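Adding memory to an old desktop — quick tips

14 shares · 5 comments

Did the old Bredby tower at the weekend, so while it's fresh.

Switch off at the wall, pull the lead, hold the power button in for a bit. Side panel off, case flat on the table. Not on carpet. Touch bare metal before you go near the board, and again if you wander off for tea.

Screws in an egg cup. Always.

Dust first — soft paintbrush, gentle, keep it well away from the processor if the cooler's off. Old paste comes off with a lint-free cloth and a drop of isopropyl. Kitchen roll leaves bits.

Memory goes in the long slots. Open the white latches at the ends, line up the notch, press evenly till it clicks. If it wont go, it's the wrong way round or the wrong sort. Check your manual for which slots to use if you've only got 2 sticks.

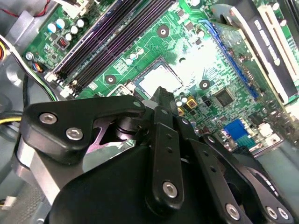 Marg in the comments reckons you should take a phone picture of every little plug before pulling it, becuase the fan ones all look alike once they're out.

Good tip, do that. Pull by the plug and never the wires.

Fresh paste when the cooler goes back — a pea, no more. Tighten corners a bit at a time, opposite ones. Fan lead back on before the panel. Forgot mine, had to open it all up again.

5 comments · Share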